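会社案内
Purkarariについて

事業の概要

Purkarariは、テレビ用リモコンを中心とする家庭用小型操作機器の点検、清掃、再整備、および保管管理を行う会社です。主な取引先は、家具付き賃貸住宅の管理会社、宿泊施設、研修施設、中古家電の販売店です。本体の修理は受託範囲に含みません。本体に付属し、人の手に触れる部品と操作機器のみを取り扱います。

リモコンは本体より先に傷み、本体より先に所在が分からなくなります。客室や貸室の設備台帳では「テレビ一式」とまとめて記載されることが多く、型番が個別に記録されていないため、交換時に適合品を特定できない事例が頻繁に発生します。当社の業務は、この記録の欠落を埋めることから始まりました。

現在は、施設単位での一括点検、欠品の補充、適合型番の照会対応、退去後の付属品確認を継続契約の形でお引き受けしています。単発のご依頼は7個から承ります。

取扱品目

テレビ用、録画機器用、空調用、照明用の赤外線リモコンを標準の取扱品目としています。照合用の型番台帳には500を超える型番を登録しており、外形、キー配置、電池の形式、電池蓋の固定方式を項目として持ちます。無線方式のリモコンは、ペアリングの解除手順が確認できるものに限って受け付けます。

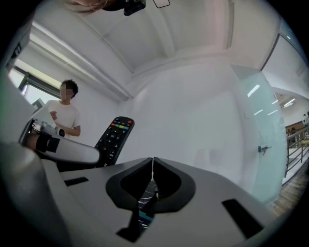 テレビ用リモコン。赤い電源ボタン、4色のカラーボタン、OKボタン付きの方向キーを備える。

テレビ用は、キー配置の差異が最も大きい品目です。電源キーの位置、カラーボタンの並び、方向キーの形状、数字キーの有無によって一次分類を行い、その後に背面の銘板または電池室内の刻印で型番を確定します。銘板が摩耗して判読できない個体は、外形寸法とキー配置から候補を絞り込み、対応する本体で動作を確認した時点で型番を登録します。候補が複数残る場合は「未確定」として保管し、推定による登録は行いません。

カラーボタンは、印字が薄れても色で判別できる一方、表面の変色により黄と緑の区別がつきにくくなることがあります。当社では位置と色を別の項目として記録し、どちらか一方の情報だけで良否を判定しない運用としています。

点検の内容

受入後の点検は、16項目の点検表に従って実施します。主な項目は次のとおりです。

外装の割れ、変形、欠け
電池蓋の有無と嵌合状態
電池端子の腐食、ばねの弾性
キー表面の摩耗と印字の判読性
キーの押下感と復帰
送信窓の傷、曇り
各キーの赤外線出力
方向キーの四方向および決定キーの個別反応

方向キーと決定キーは、一体の部品に見えても内部の接点が分かれている型が多いため、必ず個別に確認します。決定キーだけが反応し、方向キーの一方向が反応しない個体は、操作画面を使わない限り不具合に気付かれません。施設側の簡易点検では見落とされやすく、当社への返送理由でも上位を占めています。

判定は「良」「要整備」「部品取り」「廃棄」の4区分です。要整備品のうち、端子の研磨、接点部の清掃、電池蓋の交換で復旧するものは当社内で処理します。基板の部品交換は行いません。

清掃の手順

清掃は乾式を先に行います。電池を外し、キー周囲の隙間に入った繊維くずや粉じんを軟毛の刷毛で除去したのち、不織布に少量の清掃液を含ませて外装を拭き取ります。液を本体に直接吹き付けることは禁止しています。キーの間から内部に液が入ると、導電ゴムと基板の間に残留し、後日の誤動作につながるためです。

粘着物が付着している場合は、貼付ラベルの跡と飲食物による汚れとで使用する清掃液を変えます。印字への影響が不明な型では、先に裏面の目立たない箇所で試験します。拭き取り後は平置きで乾燥させ、電池蓋を開けたままの状態で次の工程に送ります。

作業場所

作業は、本社機能を置くTikham事業所と、保管を主とするMatubbar分室で行っています。Tikham事業所では受入、点検、清掃、型番照会への回答を担当し、Matubbar分室では登録済み在庫の保管と出荷を担当します。
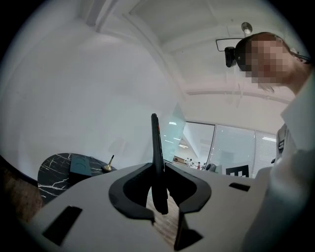 点検に用いる机の配置は、品目ではなく工程の順に合わせています。受入の机には清掃前の個体だけを置き、清掃後の個体を戻すことは認めていません。一つの机で同時に開く箱は一施設分に限り、次の施設の箱は、前の箱の個数照合が終わってから開封します。電池蓋は外観が似ていても互換性がない場合があるため、取り外した蓋は本体と同じトレーに入れて移動させます。

照明の映り込みは送信窓の傷の判定に影響します。判定に迷う場合は個体の角度を変えて二度確認し、それでも結果が分かれるときは別の作業者が判定します。作業者間で判定が異なった個体は記録に残し、9月の点検基準見直しの際に資料として使用します。

管理システム

個体の管理には自社開発の台帳システム「Jirkard」を使用しています。Jirkardは、リモコン1個に対して一つの管理番号を発行し、型番、納入先、設置室、点検履歴、交換した部品を紐付けて保持します。管理番号は電池室内のラベルに印字します。外装の裏面に貼付する方式も検討しましたが、利用者の手に触れて剥離しやすく、清掃時の拭き残しも増えたため採用していません。

取引先には、Jirkardから出力した施設別の一覧表をお渡しします。一覧表は表計算ソフトで開ける形式とし、設置室ごとの型番、最終の点検区分、代替可能な型番を記載します。代替可能な型番の欄には、全キーの動作を確認した組み合わせのみを載せ、電源と音量だけが動作する組み合わせは「部分対応」として別欄に分けています。

出荷と返却

出荷時は、個体ごとに電池を外した状態で袋に入れ、1箱あたり40個を上限として梱包します。仕切りには紙製の緩衝材を使用し、キー面同士が接触しない向きに揃えます。電池は別袋とし、必要な場合のみ同梱します。

返却の際は、テープでの結束や輪ゴムの使用をお控えください。長時間の圧迫により特定のキーが押された状態が続くと、導電ゴムの復帰が悪くなることがあります。電池を入れたままの返却は受け付けておりません。

お問い合わせについて

型番の照会には、リモコンの表面全体、背面の銘板、電池室内の表示が分かる情報をお送りください。本体側の型番が判明している場合は併せてご記入ください。受付は午前10時から午後4時までです。施設単位の点検をご希望の場合は、室数とおおよその設置年をご連絡いただければ、必要な作業区分を記載した見積書を作成します。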